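Category: Bench Notes / Crown & Bridge

May, bench notebook, 8:40 in the morning

Coffee first, then the night guard mess. I promised Elie I'd write this down while it's fresh, because last time we fixed a batch problem we both remembered the fix differently and ended up doing it twice.

So: the splints from the Culport office. Three came back in one week with the same complaint, patient bites down and the back teeth touch well before the front ones do. Three isn't a lot for a lab our size, but we hadn't had a single one back from them all winter, and these were from different patients with different dentists signing the slips. I pulled the models for all of them and put them back on the articulator. On the models the guards fit beautifully! Even contact all the way round, nice little blue dots where you'd want them. Which made me grumpy, I'll admit, since a guard that fits the model and doesn't fit the mouth means somebody has to have a conversation with somebody.

My first guess was the bite records. Culport switched to a different bite wax (the soft pink kind that I can't stand) and if you ship that stuff in a warm van it relaxes. I called over there and the assistant was very nice about it and said no, they'd gone back to silicone in March. She even read me the label. Fine. Crossed that out.

Second guess was mine, and I'm less proud of it. I'd been taking the guards out of the pressure pot too early. The card on the wall says 29 minutes and I'd gotten into the habit of pulling them when the timer on my phone went, and my phone timer was still set for the old resin. So I ran 2 test guards off the same model this morning, one at the short time and one at the full 29, left both to cool on the model, then popped them off and let them sit on the bench while I answered the mail. Checked them again after. The short one had lifted at the heels! Not a lot, you can slide one sheet of articulating foil under it, but that's all a patient needs to hate it. The full-time one sat flat.

I think that's our problem. I'm not calling it solved until I've repeated it on a different arch shape, the model I used was a wide flat one and they're forgiving.
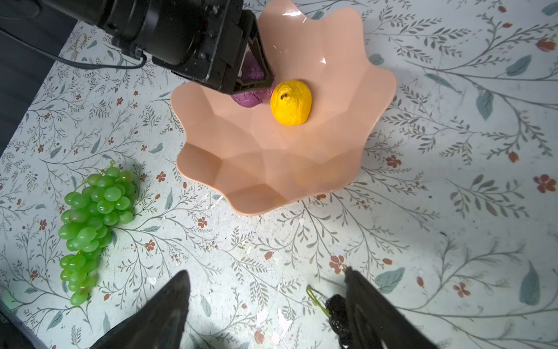 Play fruit in the pink bowl, yellow and purple.

Elie came in while I was scraping flash off the second guard and had opinions (of course). He thinks the short cure is part of it but that the Maurya blanks are thicker at the back than the ones we used before, so they hold more heat there and pull more as they cool. He could be right. I put the calipers on a couple and there is a difference, though I didn't write the numbers down and now the blanks are in the pot, so that's for tomorrow. Elie Kanaan, if you're reading this, yes, I know, write it down first.

Things I changed today, so the rest of you don't wonder:

The phone timer is retired. Use the kitchen timer that lives on top of the pot, it's set and I put tape over the dial. If you need a different time for something else, please put it back after.

Guards stay on the model overnight now. I know this eats up models and shelf space. We'll try it until the end of the month and see.

Every Culport case gets checked twice, once off the pot and once right before it's bagged. Initial the slip both times.

Then the afternoon, which was mostly the Makudville partial. That's the lower with the clasp that keeps opening up on the left side. I've tightened it before and I don't want to keep tightening it, you can only bend a wire so many times before it snaps in somebody's sandwich. I'd like to remake the clasp with a longer arm and come at the tooth from below, but the undercut on that premolar is tiny. Surveyed it again and I might get away with it. Drew it on the model in red pencil – please don't wipe it off, it took me forever.

Also tried the new Mement polishing paste on an old denture base. Nice shine, smells like a candle store, clogs the wheel. I went back to pumice for the first pass and used the paste only at the end and that was much better, fewer streaks around the necks of the teeth. I'd buy it again but the small jar.

Shade tabs need a proper wash. Somebody's been putting A2 back in the A3 slot and I nearly matched a crown to it.

Box 52 is the remade guard for the first of the three patients, full cure, cooled on the model. It goes out with the morning pickup. I asked the office to call me after the fitting, good or bad.

Still to do: calipers on the Maurya blanks (with a pen in my hand this time), the second arch test, order foil.

Like reading from the bench? Sign up for our newsletter and get new notes by email.

Back to top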